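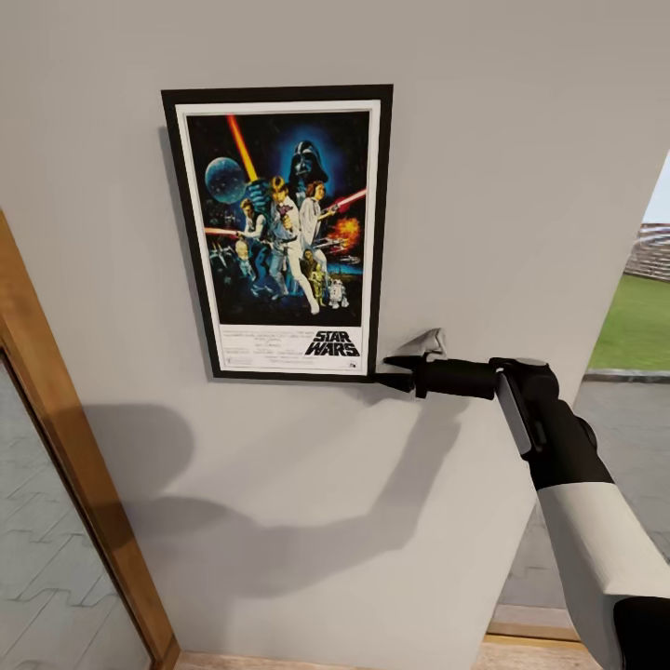 *Darth Vader, looming, as he does.*

May 28, 2006

Quick one before the washing machine finishes. (It won't be quick.)

So I have a wedding to go to and nothing to wear, and yes I know everyone says that, but I went through the whole wardrobe on the bed last night and I mean it. There's the black one which I've worn to two funerals. There's the wrap thing that gapes. There's a skirt I bought in the Vudora sale in March with the tags still on, bought for a person who goes to lunches. I don't go to lunches. I eat a sandwich over the keyboard and then find the cress later.

The wedding is Lingyun Yao's, for those who remember her from the old flat posts. The one who ironed tea towels. She's marrying Guoqing Deng, who I have met exactly twice and who both times was wearing a better jacket than anyone else in the room, so the bar on the groom's side is going to be high. Invitation says "dress: colourful". That's it. Colourful! What does that mean? I own navy. I own several navys.

Rang Lingyun to ask.

"Just not black," she said. "Or white obviously. Or cream. And my aunties will be in red so maybe not a big red."

"Is navy a colour?"

Long pause. "Not on you."

Charming.

Anyway. Went into town to look. Got the 308, which was late, and then stood all the way with somebody's rucksack in my ribs, so I was not in the best mood by the time I got to the shops and I think it showed. Started in Vudora on the grounds that it's nearest the stop. Everything in there at the moment is either brown with a belt or has coins sewn on it. I like the coins actually, on other people. On me they sound like a dog coming down the stairs. Tried a green tunic thing that was supposed to go over jeans, everything's supposed to go over jeans, I can't go to a wedding in jeans. Tried a dress in what they call coral. Under those changing room lights I looked like I'd been recently unwell.

And can I just say about the changing rooms. Why the curtain that doesn't reach. It's a curtain! It has one job. You spend the whole time holding it shut with one hand and doing a zip with the other and then someone's little boy looks underneath.

Next, Stulau, the posh one with the carpet. I've only ever been in to smell things. They had a dress in the window in a sort of deep peacock blue, silk, proper sleeves, little covered buttons down the back. Gorgeous. Really gorgeous. I went in and stroked it. The assistant came over with her head on one side and said did I want to try it and I said yes before I'd found the ticket.

£252.

Two hundred and fifty two pounds. I've had cars that cost less than that. Tried it on anyway, seeing as she'd unhooked it, and the annoying thing is it was perfect apart from being about a foot too long and tight across the back, so not perfect, but perfect in the mirror if I stood slightly sideways and didn't breathe out. She said "it's an investment". I said I'd think about it. I did think about it, all the way to the bakery.

I've never spent that on a thing to wear. My winter coat was 100 and I've had it so long the lining's been replaced, and I still felt sick at the till. My mum never spent money on clothes either, she made them. All of them. Mine as well till I was old enough to kick up a fuss, and I did kick up a fuss, I was horrible about it. I wanted a ra-ra skirt from a shop with a label in it and what I got was a ra-ra skirt from the dining table with the frills going the right way and the hem done by hand, and I sulked in it at a party. There's a photo. I look thunderous. The skirt looks great. I'd give a lot to have it now, not to wear, obviously, just to have it, I'd like to look at how she did the waistband.

Which is what got me thinking about the remnant shop.

Halász, for anyone who doesn't know it, is down the hill in Mirkcombe past the launderette, and it's been there since before I was born. Mum used to take me and I'd sit under the cutting table with the ends of the rolls. It smells exactly the same. Dust and steam and that papery smell off the patterns. Same brass rule screwed along the counter edge. The daughter runs it now and she is every bit as terrifying as her father was. You ask for a metre and a half and she looks at you and says "for what?" and then cuts what she thinks you need.

So I told her for what. Wedding, June, colourful, can't do black white cream or big red, I've got my mother's old machine and I haven't made a dress in years. She didn't say anything. Went off into the back. Came out with a roll of cotton lawn under her arm, sort of kingfisher, with a tiny yellow print on it that you can't see is yellow till you're up close, and put it down in front of me with a thump.

I said it was a bit bright.

She said "It's a wedding."

Fair enough.

£5 a metre. I could have kissed her. Didn't, she had the shears. Got enough for a dress and a bit over for when I cut something out upside down, which I will. Zip, thread, some interfacing I've probably already got at home somewhere in the biscuit tin. Bias binding in yellow to pick up the print, that was her idea as well and I think she's right.

Then the patterns. I'd forgotten about pattern sizes! Whatever size you are in the shops, you are not that in a pattern. You look at the back of the envelope, at the inches, and you have a small cry and you get on with it. The lady on the front is always about nine feet tall and pointing at something. I've gone for a plain one, fitted at the top, skirt with a bit of swing to it, knee lenght. No sleeves on the pattern but I want sleeves so I'm going to pinch them off another one I've got in the loft. This is the sort of decision I will regret at midnight.

Came home and cleared the table. Pinned the lot. I'd forgotten how much I like this bit - the tissue all crackly and the pins going in, radio on, tea going cold. Hadn't forgotten how much my back hates it. Did it on the floor in the end after all that clearing. The cat sat on the bodice front. Moved the cat. Cat sat on the skirt.

Haven't cut it yet. That's where I am. It's all pinned out and I've been walking round it since last night with the scissors, not doing it. Mum used to say measure it, then go and have a cup of tea, then measure it again and it'll be different. It was different. So I've moved one of the pieces and now I don't trust any of them.

Things I still need to sort, partly writing this down so I remember:

- shoes. The tan ones will do if I can get the mark off the heel. Any ideas for ink on leather? Milk, someone at work says. Milk??
- something for over the top in case it's cold. It's an outdoor do with a marquee and this is England
- a slip. The lawn's a bit see-through against the window, and I'm not having the whole of the Deng family know about my pants
- machine needs oiling and I can't find the little bottle
- present!! Lingyun has a list and I've left it so late that all that's left is a fish kettle and one enormous towel

Not doing a hat. Last time I did a hat it was one of those feathery things on a comb and it spent the service sliding down behind my ear, and then in all the pictures I look as if a bird's landed on me and died. I might do a flower. I might do nothing. My hair's at the growing out stage where whatever I put in it looks like a rescue attempt.

Oh and to whoever asked in the comments last time, no, I did not keep the ponchos. I kept one poncho. It's for gardening.

I did wonder about going back for the peacock one, I'll admit that. Lay awake a bit thinking about the little buttons. I could do covered buttons down the back of mine, you can get the kits, you just snip a circle and press it over the tin bit. But then who does them up? I live on my own. The assistant did them for me in the shop, and she had cold hands and took ages. I'd have to go and knock next door in my slip. So, zip. Side zip, in fact, and if it puckers I'll keep my arm down.

The other thing about handmade is you have to decide beforehand what you'll say when somebody says "ooh did you make that?" There's the good way of saying it and the other way. Mum got the other way all the time, from one of my aunts, every Christmas. She just used to say yes and pass the sprouts.

Right, machine's stopped. I've got up to an hour before it gets too dark to cut by the window and if I don't do it tonight I'll be turning up in navy. Will put up a picture of the dress if it's wearable. If you hear nothing more about it then it's a cushion.

Milk though, really? Full fat or what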